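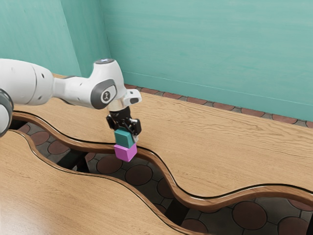 Could somebody who had never soldered anything really build a robot arm? One of our first visitors asked us that at the door, coat still on, and then asked whether it would have to be done by Christmas. Yes to the first, no to the second, and we have been giving much the same reply ever since.

About us

Gitden is a shared workshop for people who want to build robots and other things that move by themselves. We have 73 members, three long benches, a simulation corner with decent computers, and a kettle that gets more use than the laser cutter. Some of us build at home and come in for the tools. Others have no room at home and keep everything here in a crate with their name on it.

We started as an evening class at the Harries building. The class ended, the people in it didn't want to stop, and the landlord let us keep the room at the back. When we outgrew that we took the unit next door as well and knocked a doorway through. It still has no door in it!

What we build

Mostly arms, grippers and small wheeled things. There are automatic plant waterers too, a curtain opener that went through five versions, and a chess board that is going to move its own pieces one day. If it has a motor and a bit of code in it, you'll find someone here who wants to talk about it, probably for longer than you planned.

Our big joint project is Vivus, a bench-top arm that any member can work on. The mechanical side lives on the middle bench and the software side lives wherever there's a free chair. The parts list so far comes to £851, paid out of the project tin, and the whole list is pinned up by the sink with prices so you can see where the money went. (The motors. It went on the motors.)

Why we simulate first

We try things out on screen before we try them on the bench. It's cheap, you can do it in your slippers at home, and a dropped cube costs you nothing. Our practice worlds are full of wooden tables and coloured cubes – pick one up, put it on another, carry it somewhere awkward. There's a simulated pair of tables with wavy edges and a gap between them, with a white arm reaching across and a teal cube in its gripper, a pink one just underneath. A straight table edge is easy to plan around. A wavy one makes you think about where the bottom of your load is all the way along, and we love it for that.

Gripping is where most people get stuck, and it's our favourite thing to get stuck on. How hard do you squeeze? Where do the fingers go? What do you do when the thing you're holding is touching something else? You can spend a whole evening on one cube and go home perfectly happy.

The simulator has its limits, of course. Friction is a guess, cables don't exist and every cube is a perfect cube. So we keep a notebook for each project with two columns, one for what the screen did and one for what the bench did. The Horko notebook (Horko is our little sorting machine, for nuts and washers) has reached 1,248 logged runs, and reading it from the beginning is a proper education. The early pages are mostly the word "jammed".

How an evening goes

Doors open at seven. There's no register and no lesson plan. New people get shown where the safety glasses are, how the emergency stops work and which drill not to trust, and then they get on with something. If you haven't got a project yet, ask to sit in on Vivus or Horko for a few weeks. You'll be handed a job fairly quickly.

We run a beginners' course every April, in the evenings, covering motors, wiring, a little Python and your first simulated pick and place. You don't need your own computer. You do need to be able to cope with things not working for a bit.

House rules

Put tools back. Label your batteries. Stop buttons stay clear at all times, and anything with a moving arm gets a marked-out area before it's switched on. Under-16s are very welcome with a grown-up. Food stays on the kitchen side – solder and sandwiches don't mix.

Coming to see us

Drop in on any open evening and have a look round. We're behind the Harries building, through the green gate and up the ramp, and the entrance is level all the way in. Bring a broken thing if you have one. Bring the project you gave up on as well, we like those best.

Page last updated Friday, November 12, 2021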